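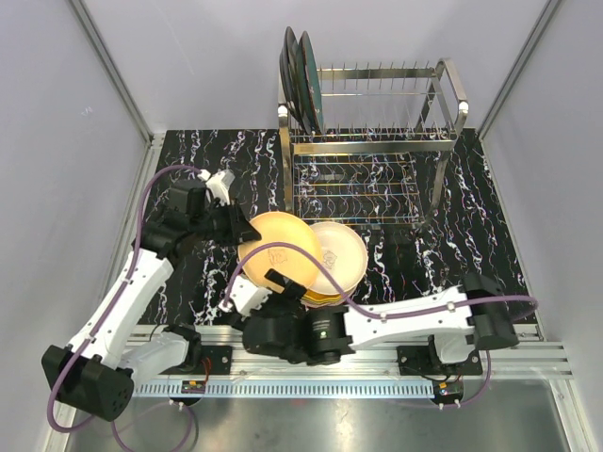 Zirndale School Savings Program
Minutes of the Planning Meeting
4 September 2019, Mansour Elementary School, library

Present: program coordinator (chair), assistant principal, third grade and fifth grade lead teachers, school office manager, branch manager from Zirndale Savings, two parent representatives. The fourth grade lead teacher sent apologies. The office manager took the minutes.

The meeting was called to order at 3:40 p.m.

1. Minutes of the last meeting

The minutes of the May meeting were read. One correction was made under item 4: the deposit slips were to be reprinted in blue and white, not blue and yellow. With that change the minutes were approved.

2. Matters arising

The lockable deposit box for the front office has been bought and is in the supply closet. It still needs to be fixed to the counter. The assistant principal will put in a work order with the district.

The old passbooks from the previous program have been returned to families where an address was on file. The rest are in the office safe. The branch manager asked that they be brought to the branch so the accounts can be closed out or moved over. The office manager will take them next week and get a receipt.

3. Enrollment

The coordinator reported that 184 students have savings accounts open through the school. Most are in third and fifth grade. Fourth grade enrollment is low compared with the other two. The third grade teacher thought this was due to the forms going home in the same week as the field trip packets last spring. It was agreed to send the forms to fourth grade families again, by themselves, on colored paper.

One parent representative asked if a child can join partway through the year. The answer is yes. An account can be opened at any time as long as the form is signed by a parent or guardian and the first deposit comes with it.

The other parent representative said that some families did not understand that the account stays open over the summer. A sentence on this will be added to the cover letter.

4. Deposit day

Deposit day last year was Monday. Teachers found this hard because of holidays and because students forgot their envelopes over the weekend. Moving it to Thursday was proposed. The branch manager said the branch could collect that afternoon. The change was agreed by all present and will take effect with the first deposit day of the year.

Deposits will be taken in the cafeteria before the first bell. Fifth grade students who have finished the teller lesson may work the table with an adult next to them. The adult counts the money a second time and signs the sheet. The fifth grade teacher will make up the rota.

There was some discussion of a minimum deposit. The branch does not require one for student accounts. The fifth grade teacher felt that a child who brings in a few pennies should be able to put them in like anyone else. It was agreed to set no minimum. Loose change has to be in an envelope with the student's name and room number on it.

5. Classroom lessons

The third grade teacher went over the lesson plan for the fall. There will be 6 lessons, starting with needs and wants and ending with setting a savings goal. Each one takes a single class period. The worksheets for the first two lessons are finished. The others are in draft and will be sent around for comments.

The lesson on interest was discussed at some length. Last year's version used percentages, which third graders have not covered. The teacher proposed using a jar of dried beans where a bean is added each week for every ten already in it. Fifth grade will keep the version with percentages. Agreed.

A parent asked that the lessons not compare what students have saved, as this had upset some children. The chair agreed. Goal charts posted on the wall will show how far along a goal is and will not show dollar amounts. Students may also choose to keep their chart in their folder.
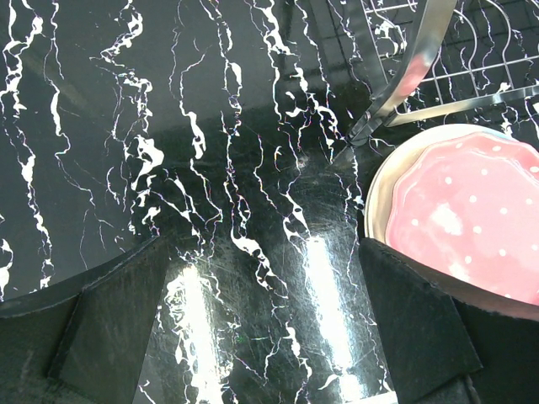 Stacked dishes and a wire rack on a black countertop.

6. Record keeping

The school has been entering deposits by hand and then typing them into a spreadsheet. The coordinator has been looking at Honemix, a record-keeping program used by some other after-school groups in town. It prints a statement for each child and would cut out the second round of typing. The branch manager asked whether it could produce a file the branch can read. The coordinator did not know and will find out before anything is bought.

Until then the spreadsheet will be used. Paper deposit sheets must be kept in the office for the full school year.

7. Budget

The program has $726 in its account. The main expense coming up is printing. Skusell has printed the deposit slips and envelopes in the past, and a new quote has been requested. The assistant principal asked that the envelopes be thicker this time, as many of them tore along the bottom with coins in them.

A motion was made to approve payment to Skusell once the quote is in, so long as it leaves enough for lesson materials. Seconded and carried.

Small prizes for regular savers were brought up again. The third grade teacher was in favor of pencils and stickers. The fifth grade teacher was against any prizes. No decision was made and the item will be carried over.

8. Family night

Family night will be held in the school gym in the fall, on a date still to be set with the building office. The branch will have a table where parents can open accounts for younger brothers and sisters. The program needs 10 folding tables, which have to be reserved with the district ahead of time. The office manager will do this once the date is known.

The letter to families should say that parents need to bring a photo ID and the child's Social Security number if they plan to open an account that evening. The branch manager will send the exact wording.

9. Other business

The lost and found has several coin banks from last year's craft day. Teachers are asked to remind students to come and claim them.

The branch manager offered a tour of the branch for fifth grade. The teacher will look at bus times.

10. Next meeting

To be held in the library at the same time of day. The coordinator will send out the date by email.

The meeting was adjourned at 4:55 p.m.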